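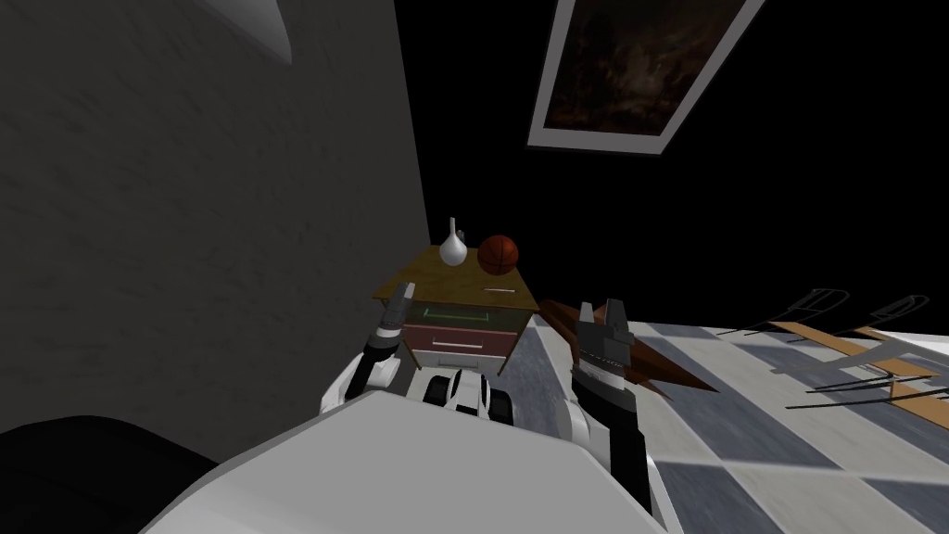
Small nightstand, wooden top, two stacked drawers.

Home > Forums > Furniture and Storage > Bedroom

Drawers that stick every summer: wax, sand, or replace?
Posted by Fitzgerald Crenshaw — November 1, 2019
23 replies | 2 shares

fcrenshaw
I have a two-drawer nightstand I bought secondhand at the Karis flea market. The top drawer runs fine. The bottom one has stuck every June since I got it, then loosens up once the furnace comes on. It's loose right now, so I want to fix it before next year. The drawers are solid wood on wood runners, no metal anywhere. I was planning to take a plane to the sides. Is that a mistake?

aubert_road
Don't plane it yet. You'll take off too much and then it will rattle all winter. Pull the drawer out, turn it over, and look at the bottom edges. If they're shiny in one spot, that's where it rubs. Sand that spot with 400 grit and put paraffin on it. Ten minutes of work.

zisach_pete
400 is too fine for this. You'd be at it all night. Start at 150, stop as soon as the shine is gone, then go over it once with something finer. Agree on the wax.

aubert_road
He said it only sticks in June. It doesn't need much off. With 150 he'll change the fit before he knows it.

zisach_pete
I've done a lot of drawers with 150 and never ruined one. It depends how hard you press.

EGreenberg
Before anybody sands anything, check that the case is square. Measure the opening corner to corner both ways. I had a dresser where the floor dipped under one back foot, and the whole case leaned enough to pinch the lower drawer. I put a shim under the foot and that was the end of it. I had already waxed it twice for nothing.

fcrenshaw
Measured it. The diagonals are off by an eighth of an inch. Is that a lot?

EGreenberg
For something that size, yes, I'd call that enough to matter. Try shimming first and measure again.

stimovham_sue
An eighth might just be how it was built. Old pieces are never square. Mine is worse than that and both drawers slide fine. I'd look at what is in the drawer. People fill the bottom one with books and then wonder why it drags.

fcrenshaw
No books. Socks and a flashlight. Sorry, should have said that.

mill_lane
What about nylon tape on the runners? The roll I got was a few dollars and it did a whole chest.

aubert_road
Tape is fine if there's a gap to put it in. On a tight drawer it makes things worse. It has thickness.

mill_lane
Good point. Mine were worn down, so there was room.

zisach_pete
Also seal the bare wood. Most drawer sides were never finished, and that's why they swell. One thin coat of shellac on the outside faces, let it dry, then wax over it. Don't use oil inside a drawer. It stays smelly for months and your socks will smell like it too.

EGreenberg
Seconding the shellac — but do it while the drawer is at its driest. January is better than now.

fcrenshaw
OK. I put a piece of cardboard under the left back foot and the diagonals are down to a sixteenth. The drawer feels the same, but it wasn't sticking anyway. I'll cut a real shim, wax the runners this weekend, and do the shellac in January. The plane stays in the garage for now.

stimovham_sue
If you gave $300 for a new one it would probably have metal slides and you'd be complaining about those.

fcrenshaw
I paid a lot less than that. I'll post again in June and say whether it stuck.

zisach_pete
Use 150.

Share | Save thread | Report
Previous: Cedar blocks in closets Next: Headboard squeaks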